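Gravden Undergraduate Projects in Robotics
Teaching an Arm to Take Hold of a Cluttered Vase

Our project at Wainwright asked a small question that kept us happily busy all term: does it help a robot learn to grasp a vase if the flowers in it get in the way during training? We worked with artificial tulips, a basket of pretend produce and plenty of patience.
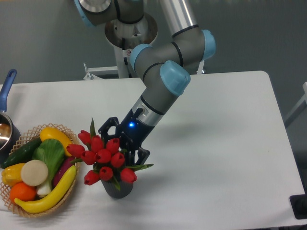

Vol. 4, p. 5

We gave the policy, which we named Dranora, two sets of demonstrations, one with the blooms in and one with a bare vase. 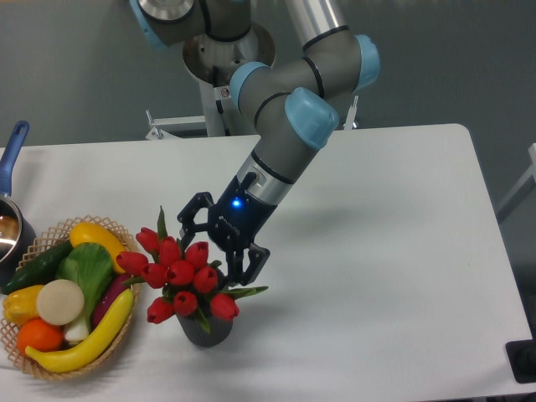

Each trial began with the fingers open, and we left the basket on the table so the arm would have something to ignore (we grew rather fond of it).
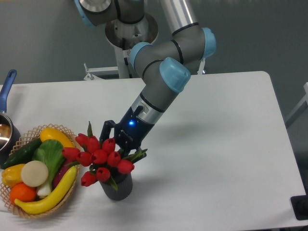

Why use artificial flowers?
They keep their shape between trials, so we could compare one week's runs with another's.

In February we tested both versions in the Grelus lab. The one trained with blooms completed five of 6 grasps, the other four, and that's a small gap we'd want many more trials to trust.
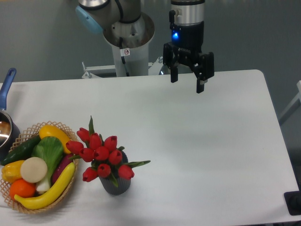

We would also like to vary where the arm starts, and to try a taller vase.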